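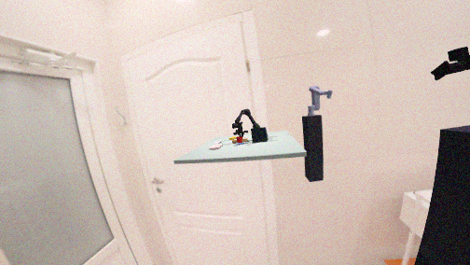

文:マラキ・ヘイズ(Malachy Hayes)/図面協力:キリアン・フェイヒー

4章 駅舎キット「Cronin」の組み立てとホームの設置

いよいよ駅舎です! 地方路線の小さな停車場らしさがいちばん出るところなので、ゆっくり楽しんでください。線路の敷設(3章)を終えてから始めます。

1. 袋Bから壁パーツ6枚を出し、ランナーの跡をやすりで整えます。
2. 待合室側の壁2枚を先に接着し、直角を確かめます。ここが決まると後がとても楽です。
3. 残りの壁を時計回りに立て、14分ほど置かずに、続けて床板へはめ込みます。

注意:接着剤は内側から少量だけ。窓枠に付くと透明パーツが白く曇ります。

4. 屋根をかぶせます。軒の長いほうが線路側です。切符売り場の庇は最後に差し込んでください。
5. ホームをPirivaの直線線路に沿わせ、車両をゆっくり手で走らせます。ステップがこすれるときは、ホームを2ミリ外へずらします。
6. 照明を付ける場合は、床の穴から配線を引き出し、Tomunikの電源ユニットの端子2につなぎます。

注意:配線中は必ず電源を切ってください。

メモ:曲線のすぐ脇に駅を置きたい方は、直線を100ミリ以上はさんでみてください。長い客車でもホームにきれいに寄ります。夕方の設定で窓に明かりがともると、通勤列車を待つ人の気配まで感じられて、何度見てもうれしくなります!

駅名標は付属シートから選べます。初期設定は「Skelano」ですが、無地の札も入っているので、ご自分の町の名前を書くのもおすすめです。

貨物側線の延長は5章へ。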